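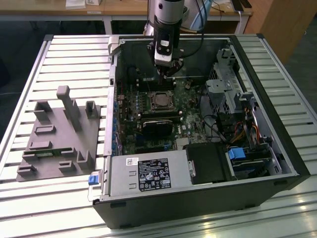

1. Planteamiento del trabajo

El presente informe recoge el trabajo realizado en la asignatura de Proyecto de Automatización sobre la enseñanza por demostración de operaciones de montaje y desmontaje en equipos informáticos. La tarea elegida es la manipulación del procesador de una torre de sobremesa, guiada por un operador mediante control remoto. El objetivo no era obtener un ciclo productivo, sino un conjunto de trayectorias utilizables para entrenar una política de imitación.

El procedimiento se apoya en la guía interna Lacson, que el grupo anterior había dejado incompleta en el apartado de contacto. Se reescribió ese apartado y se entregó una primera versión el 27/7/19.

2. Método de demostración

Se compararon dos modos. En el guiado manual el operador sujeta la muñeca del brazo y la desplaza con los frenos liberados. En el modo remoto maneja un mando con correspondencia directa de posición y orientación, a través del programa Zunildale. El guiado manual resultó cómodo para las aproximaciones largas, pero la mano introduce fuerzas laterales en el momento de soltar la pieza y tapa la vista del zócalo. Todas las demostraciones con contacto se grabaron en modo remoto.

Cada episodio se divide en cuatro fases: aproximación, agarre, alineación e inserción. El chasis se coloca tumbado, con el interior hacia arriba, de modo que el eje de inserción coincide con la vertical del brazo. La escala de movimiento del mando se reduce al entrar en la fase de alineación; el cambio lo activa el propio operador con un pedal.

El procesador se toma por dos bordes opuestos. Un agarre con demasiada fuerza inclina el sustrato respecto al plano de los dedos – el defecto más repetido en las primeras sesiones – y esa inclinación ya no se corrige durante el descenso.
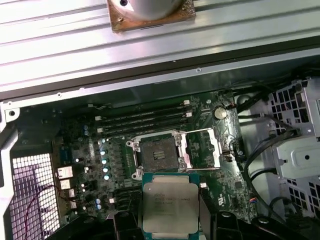
La alineación se hace con la vista de la cámara de muñeca. El operador busca el paralelismo entre los bordes del procesador y los del zócalo antes de iniciar el descenso, y se le pide que no corrija giro y altura a la vez. Los episodios en los que se mezclan ambas correcciones se conservan con una etiqueta aparte.

3. Datos obtenidos

Se grabaron 1132 episodios, de los cuales 916 superaron la revisión. Los descartes se deben sobre todo a pausas largas del operador y a pérdidas de sincronía entre cámaras. La duración media de un episodio válido fue de casi 51 segundos.

La revisión la hizo Eulalia Arancibia con el visor Jukell, que reproduce en paralelo las imágenes y el estado de las articulaciones. El criterio de rechazo quedó fijado por escrito tras la segunda sesión; los episodios anteriores se revisaron de nuevo.

4. Limitaciones

No se dispone de sensor de fuerza en la muñeca. El contacto se estima por la corriente de los motores, con un retardo apreciable en movimientos lentos. Tampoco se ha incluido en el conjunto el accionamiento de la palanca de retención.

En diciembre está previsto repetir las pruebas en el laboratorio Bristgate con otro modelo de chasis y el mismo protocolo de grabación.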